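Repotting on a stone benchtop: notes for April

Members' newsletter, Blackwood Indoor Growers

Most of the questions that came in after the last newsletter were about repotting indoors, and most of those were about the bench and not the plant. The cooler weather has moved a lot of us off the back step and into the kitchen. The notes below cover surface protection, potting mix that has gone dense, and cleaning up pots and crates for reuse. They apply to ceramic pots up to the size you can comfortably lift with one hand.

Surface

Stone-look benchtops vary a great deal. Some are natural stone, some are engineered, and some are a printed pattern under a hard coating. Check which one you have before putting wet mix on it. Natural stone with pale veining can take up colour from iron-rich soil if the sealer is worn. A drop of water left for a few minutes is an adequate test: if the stone darkens under the drop, reseal before using it for this sort of work.

Grit is the more common problem. Unglazed pot bases and the fine sand in most mixes will dull a polished finish if they are dragged. Lift pots, don't slide them. Sweep dry material up with a soft brush before any cloth goes near it.

A shallow outer container is enough to catch what falls when a pot is tipped. It should be wider than the pot by two fingers all the way around and have a smooth rim. Expect it to stain where the pot leans on it. The stain is usually fine clay and comes off with warm water and dish soap while still damp. Once dry it needs a paste of bicarb and a nylon pad.

Dense mix

Mix that holds the shape of a fingertip after pressing has too many fines for most houseplants. It will drain slowly, and when it does dry it tends to shrink away from the wall, so water runs down the gap and out the bottom. To check, tip the pot on its side, press the surface firmly and let go. Mix in good order springs back a little and crumbles. Mix that stays dimpled should be opened up or replaced.

To open it up:

Tip the pot and loosen the edge with a blunt knife, keeping the blade flat to the wall. Glazed interiors chip at the rim first.

Work the lump out in pieces and break them up by hand. Pick out stones, old bark and anything hard or shiny, and look at what you have before you throw it away. Slow-release fertiliser shells can go back in. Beetles and grubs should not.

Blend in coarse perlite or pumice. Two parts old mix to one part coarse material suits most foliage plants. Equal parts is better for succulents.

Wet the blend slightly, squeeze a handful and open your hand. It should fall apart with a light tap.

The Sollari 504 scoop that several members asked about is suitable for this, but the metal edge should be kept away from glazed pots. The Sirilov hand fork is too long in the tine for anything smaller than a bucket.

Pots and crates

Wipe the inside wall of a glazed pot down to the base before refilling. Specks left near the rim are harmless but dry hard and hold salts. Horizontal ribs on the outside collect dirt in the grooves and clean up best with an old toothbrush.

Vented plastic crates make good carriers for pots and bagged material. Slots low on the wall let water out and also let crumbs out, so line the bottom with newspaper if the crate is going on a bench or a car seat. Rinse from the inside, with the slots facing the drain, and stand the crate on end to dry. Do not put mix down a kitchen sink. It settles in the trap.

Supplies

The shared order through Timance closes on Saturday at noon. Coarse perlite and washed pumice are both on the list. Order code 158 is the fine grade and was sent out by mistake last time, so please ask for code 375 if you want the coarse. Bring your own tub for collection. Bags will not be split at the door.

Next issue: self-watering inserts, and whether a wick needs replacing every season.

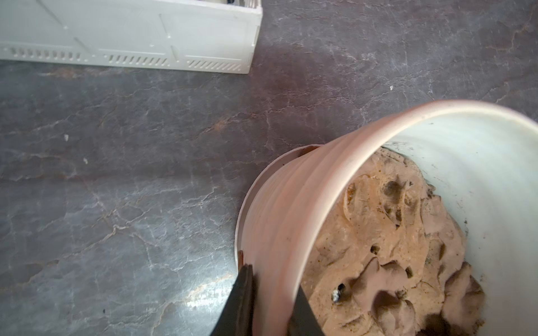 Words and photo: the newsletter editor, Blackwood Indoor Growers
Filed under: Potting, Indoor, Cleaning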